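Search this site
Enter keywords Go

Swirl Walls and Slate-Look Floor: The Corner at Praltthorpe

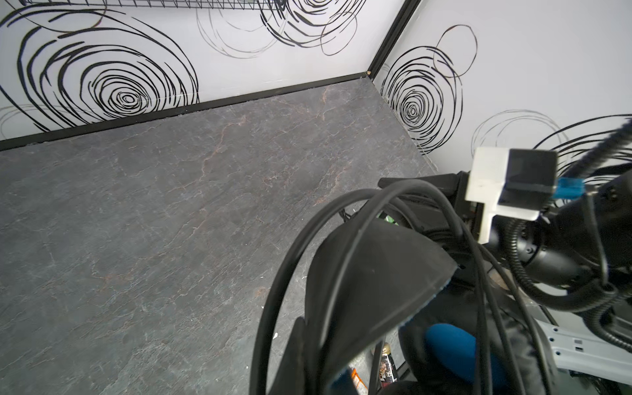

The back corner, with the dark gray floor, black baseboard and swirl-patterned walls.

The corner at Praltthorpe was finished in August. Most of the questions we get are about the walls, so the notes below start there and work down to the floor.

The walls
White background with black swirls, plus some thinner loops in gray. The biggest swirl on the back wall has its center low down, near the baseboard. We tried it higher on paper and the wall looked top-heavy.

The side wall
Same pattern, carried around the corner. There is a dense black spiral low on the left with an open gray loop over it. We did not try to match the lines across the join.

The trim
Black, both along the bottom of the back wall and up the corner. We looked at white trim first – it got lost against the background. The strip came from Cárdenas and was ordered in 5 lengths, one of them spare.

The floor
Dark gray with a stone texture. The veins are thin, rust-brown and pale gray, and they run on the diagonal. We had a lighter sample from Drorkum on hand for 14 days and went with the dark one in the end.

The rack
Black wire, up at the top of the picture. It was bought before the pattern was chosen and we kept it.

Posted 26th August

Comments

Is the wall pattern a paper or a paint job? I have a hallway that could take something like it, but the walls are not very straight.

Like the floor, not sure about the swirls. I would get tired of them in a small room.

We have black baseboard at home and it shows dust more than the white did. Still prefer it – just keep a cloth handy.

Do the rust-colored veins look as strong in daylight? Samples always seem to come out redder in my kitchen.

Related
Avo shelf brackets, two finishes compared
Choosing trim for a patterned wall
Gray floors: light, medium and dark
Praltthorpe: the entry wall
Wire racks and how to hang them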